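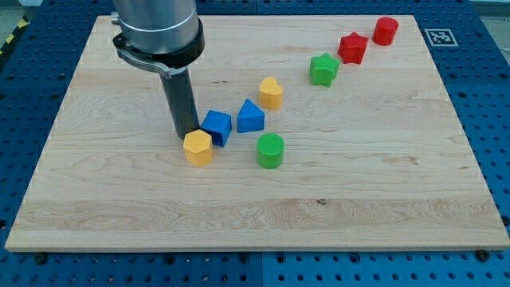 4. Matte, Shimmer and the Office: What the Diaries Say

4.1 Participants and procedure

Twenty-eight office workers kept a makeup diary for 28 days, and we would like it noted that the match between the two numbers was an accident of recruitment. Each participant wrote down what she or he put on the eyes before leaving home, why, and whether anybody at work said anything. Entries were made on paper, in a small booklet with a pencil loop. An earlier attempt to collect them by phone had produced mostly photographs of lunch.

We received 644 usable entries. Weekends and holidays account for most of the gap between that figure and the one a hopeful reader will have worked out already. Two booklets came back with pages stuck together by concealer, and those pages were left out of the analysis.

Two palettes were handed out at the start. The Faneo palette is entirely matte and runs from the color of oatmeal to the color of slightly burnt oatmeal. The Plendirent palette mixes matte and shimmer, with a pale gold in the middle that the label calls "Boardroom." Participants were free to use either, both, or their own things. They were also free to wear nothing, and several of them used this freedom more and more as the month went on.

4.2 Coding

Both authors (Hứa and Vi) read every entry and sorted it as bare, matte, mixed or shimmer. Disagreements were settled by talking. The longest of these talks concerned satin, a finish that one of us considers matte with ambitions and the other considers shimmer with manners. We ended up coding it as mixed, and neither of us is pleased. 

Reasons were coded separately, in the participants' own words where possible. "Meeting" was the most common reason for wearing more. It was also the most common reason for wearing less, so readers who were hoping for a rule about meetings should look elsewhere.

4.3 Findings

Matte looks dominated the working week in every one of the four offices. Shimmer showed up mainly on Fridays and on days when the entry mentioned plans for the evening. Participants who reapplied at their desks before going out nearly always moved from matte to shimmer. We have no record of anyone going the other way, though one entry describes an attempt made with a paper towel.

Comments from coworkers were rarer than participants had expected. In the opening interviews, many people told us that a glittery lid at work would be noticed at once and held against them. In the diaries, the remark that came up most often was "you look tired," and it was made mostly on bare days. One participant got it on the morning after her best night of sleep that month and wrote the rest of the entry in capitals.

The Boardroom shade deserves a paragraph of its own. It was worn to work less than any other color in the Plendirent palette, and it was also the one most worn down by the end of the study. The diaries clear this up: it went on after five. A person at the Moserby office kept it in a drawer with the staples.

4.4 What the advice gets wrong

Beauty advice tends to treat the workplace as one room with one kind of light. Our participants did not. Those who sat near windows wrote about glare and fallout (the glitter sort), while those who sat under ceiling tubes complained that matte browns made them look unwell. Several had a bathroom mirror they trusted and another they avoided. The usual rule, matte by day and shine by night, fits the diaries fairly well as a description of what people do. As an account of why they do it, it holds up badly. The reasons given were time, sore eyes, a lost brush, and in one long run of entries, a dislike of the manager's own eyeshadow.

We also asked whether the participants would keep to their habits after the study. Most said yes. A follow-up in March found that a fair number had stopped wearing eye makeup to work altogether, and that they blamed the booklet – having to write it down every morning had made it feel like homework.

Figure 4. Work table.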